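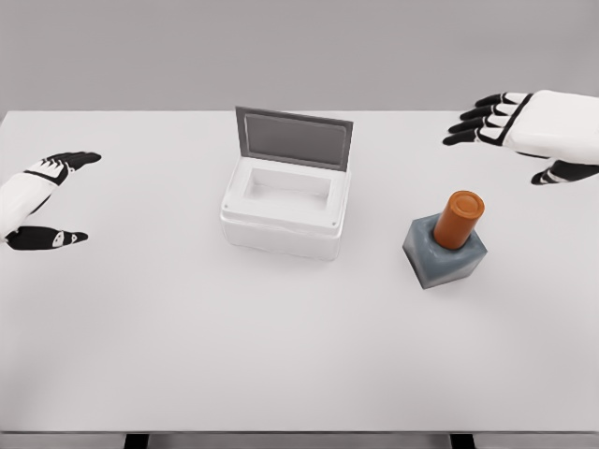 シミュレーション評価の手順書、初期状態と成功判定はどこまで書くべきか

コミュニティ > ロボット・自動化 > 評価と記録
投稿者：Ji-hoon Hwang
2026年2月10日

両手を使う箱入れ作業の評価手順書を書いています。環境はすべてシミュレーションで、シミュレータはKorneroです。作業は、ふたの開いた白い箱に、オレンジ色のキャップが付いたボトルを入れ、ふたを閉めるというものです。開始時は左右どちらの手も開いていて、箱にもボトルにも触れていません。

これまでは担当者ごとに評価していたので、数字が合いません。同じ方策を2人で回したところ、片方は200回中の成功数が明らかに多く出ました。調べると、ボトルの置き場所を乱数で振る範囲が違っていたことと、ふたが半開きの場合を成功にしていたかどうかが原因でした。

そこで手順書にまとめることになったのですが、次の点で迷っています。

・初期状態は座標の範囲だけ書けば足りるか。ボトルの向きや、ふたの開き角も書くべきか。
・成功判定は最後の1コマで見てよいか。
・やり直し(シードを替えて再実行)を認めてよい条件はあるか。
・手が箱を押してずらした場合、ふたまで閉まっていれば成功でよいか。

社内にはこの種の決まりがなく、探しても実機の安全に関する資料ばかりでした。実際に運用している方の書き方を教えてください。

Geum-ok Maengさんの回答(質問者が選んだ回答)

うちではNseirという社内の評価班で似た作業を扱っています。手順書で最終的に残った項目を書きます。

初期状態について。座標の範囲だけでは足りません。ボトルの台座が角ばった形なら、上から見た向きで指のかかり方が変わります。向きの範囲も書いてください。ふたの開き角は固定か可変かを先に決め、可変なら範囲を書きます。手のほうは、手首の位置姿勢と全関節の値をファイルで固定し、手順書にはそのファイルの版番号だけを載せます。「手は開いた状態」とだけ書くと、親指の位置が人によって違ってきます。

もう一つ、物体を置いたあと物理計算が落ち着くまで待つ時間も決めておくこと。うちは40ステップ待ってから方策を動かします。待たずに始めると、物体がわずかに浮いた状態や食い込んだ状態から始まる回が混ざります。

成功判定について。最後の1コマで見るのはやめたほうがいいです。閉じかけのふたが跳ね返る途中でも条件を満たすことがあります。一定時間続けて条件を満たすこと、その間どちらの手も物体に触れていないこと、の二つを入れてください。時間の長さは作業によりますが、一度決めたら比較が終わるまで変えないでください。

やり直しについて。認めるのは、方策を動かす前の異常だけにしています。たとえば初期配置で物体同士が重なった、読み込みに失敗した、などです。方策が動き出したあとは、どんな変な動きになっても失敗として数えます。除外した回は番号と理由を記録し、報告書に除外数を書きます。除外が多いときは評価より先に環境を直します。

箱がずれた場合は、許容する距離を決めて、超えたら失敗。決めにくければ成功率とは別の欄に移動量を書いておく形でもかまいません。うちは後者です。

シードの一覧は評価する側が保管し、学習する側には渡しません。前にここがあいまいで、評価用の配置で調整した方策が提出され、4月分の比較を全部やり直したことがあります。

Bok-nam Seokさんの回答

シードを固定すれば全部解決すると思います。うちは436番から順に使っています。判定は動画を見れば分かるので細かく書いていません。

この回答へのコメント
Geum-ok Maeng：シードを固定しても、シミュレータの版や時間刻みが変われば結果は変わります。版は必ず書いたほうがいいです。動画で判定する場合も、見る人が2人以上いるなら基準は要ります。
Bok-nam Seok：うちは1人で見ているので困っていませんでした。版は書くようにします。

Deok-su Hwangさんの回答

Maengさんの内容でほぼよいと思うので、抜けている点だけ補足します。

制限時間を書いてください。無制限だと、何度もつかみ損ねてからようやく入れた回と、一度で入れた回が同じ扱いになります。制限時間と合わせて、つかみ直しの回数も記録しておくと後で役に立ちます。うちはつかみ直しを最大21回で打ち切っていますが、これは多すぎたと思っています。次の版では減らします。

失敗の分類も最初から欄を作っておくのがよいです。ボトルに届かない、落とした、箱の縁に当たった、入ったがふたが閉まらない、くらいの粗さで十分です。細かくしすぎると、判定者によって分け方がずれます。

それから、シミュレーションでの成功率を実機の性能のように書かないこと。報告書の表題か表の見出しに「シミュレーション」と入れる決まりにしておけば、表だけ抜き出されても誤解されません。Zornusという共同案件で、表だけが先方の資料に貼られて説明に行ったことがあります。実機に移すときの安全の確認は完全に別の文書です。この手順書に混ぜないほうが、どちらも改訂しやすいです。

質問者からの返信
Ji-hoon Hwang：ありがとうございます。向き、ふたの角度、安定待ち、制限時間を項目に入れました。成功判定は手が離れた状態で続けて満たすこと、に変更します。箱の移動量は別欄にします。一つだけ追加で、手順書を改訂したとき、前の版で取った数字はどう扱っていますか。

Geum-ok Maeng：消さずに、版番号を付けて残します。新旧を同じ表には並べません。比べる必要がある方策だけ、新しい版で取り直します。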